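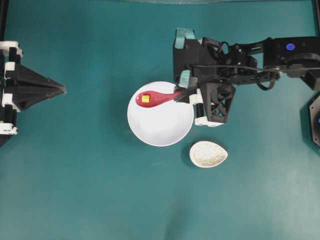

Spoon task, head camera view. Right gripper at the spoon handle, yellow block on the scoop.

Pellden tooling guide, part 3: aligning head and wrist streams for a two-arm policy

Part 2 left you with raw logs from both arms and all cameras. A raw log is not a training set. The streams run on different clocks, start at different moments and drop frames independently. The steps below turn them into aligned episodes that the Rakena trainer will accept. The spoon task is used throughout, but nothing in the code is specific to it.

What you need

Pellden installed from the main branch, with the sync extras
A folder of raw logs, one subfolder per episode
Intrinsics for each camera
A joint state topic from each arm, published faster than the cameras

The logs used for this page come from the Clundale bench. The folder holds 44 episodes and 3,662 head frames after trimming, small enough to process on a laptop.

Step 1. Put everything on one clock

Pick the joint state clock as the reference. Camera timestamps are applied when the driver hands over the buffer, so they lag the exposure by a fixed amount plus some jitter. Estimate the fixed part once per camera:

pellden clock estimate --log raw/ep_000 --ref joints --stream head
pellden clock estimate --log raw/ep_000 --ref joints --stream wrist_right

The command correlates optical flow in the image with joint velocity and prints an offset in microseconds. For the head camera it looks only at pixels inside the arm mask, so check that the mask covers the arm you are moving. For a wrist camera it uses the whole image except the gripper region, which stays put relative to the lens.

Repeat on a few episodes. If the offsets disagree by more than 2,000 microseconds, the driver is probably buffering. Set the queue depth to one, record again, and do not try to average the problem away.

Write the offsets to sync.yaml:

reference: joints
offsets_us:
 head: <value>
 wrist_left: <value>
 wrist_right: <value>

Step 2. Resample

pellden resample --config sync.yaml --in raw --out aligned

Images are matched to the nearest reference tick. Joint positions are interpolated linearly. Gripper commands are held at their last value and never interpolated: a half-closed command that was never sent will teach the policy to hover.

Ticks without an image inside the tolerance are flagged in gaps.csv. One missing frame is fine. A run of them during a grasp means the episode should go.

Step 3. Check the grasp in the wrist view

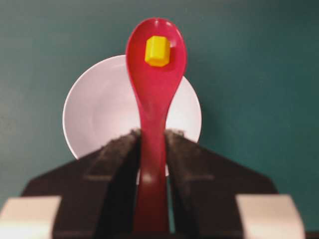 Wrist camera. Spoon handle clamped between the fingers, block in the spoon's bowl.

Open the viewer on one aligned episode:

pellden view aligned/ep_000 --streams head,wrist_right --plot gripper

Scrub to the tick where the gripper position trace flattens. The fingers should meet the handle in the wrist image on that tick or the next one. If they are still open, the offset has the wrong sign. This is the most common mistake and it will not raise an error anywhere downstream.

The wrist view is also the better place to judge payload. From the head camera the block covers very few pixels, and the arm can hide it at certain poses. Up close it is large, and its colour separates cleanly from the spoon. Motion blur is tolerable here as long as the block's outline can still be found.

Step 4. Label the phases

Rakena expects a phase index for every tick. Four are enough for this task: approach, grasp, lift, transfer. Grasp begins at first closure. Lift begins when the wrist height has risen by the threshold in phases.yaml. Let the tool make a first pass and correct by hand:

pellden phases auto --config phases.yaml aligned
pellden phases edit aligned

Automatic labelling tends to place the start of lift too early if the operator nudges the handle before picking it up. Raise the threshold a little -- lowering it makes the edits worse.

Step 5. Crop and export

Crop the head stream to the work surface, but keep both grippers in view, including the idle one. The policy outputs commands for both arms and needs to see where the parked one is.

pellden export aligned --format rakena --crop head:auto --out pedport_spoon

The exporter prints a summary. On our folder it rejected 833 ticks, nearly all of them before first motion. If yours rejects ticks in the middle of episodes, go back to gaps.csv.

Known issues

Auto crop fails if the table edge is not detected. Pass the corners manually.
The viewer drops the gripper plot when more than three streams are open.
Offsets must be re-estimated after any camera driver update.

Part 4 covers training on the exported set and replaying it on the Pedport simulator.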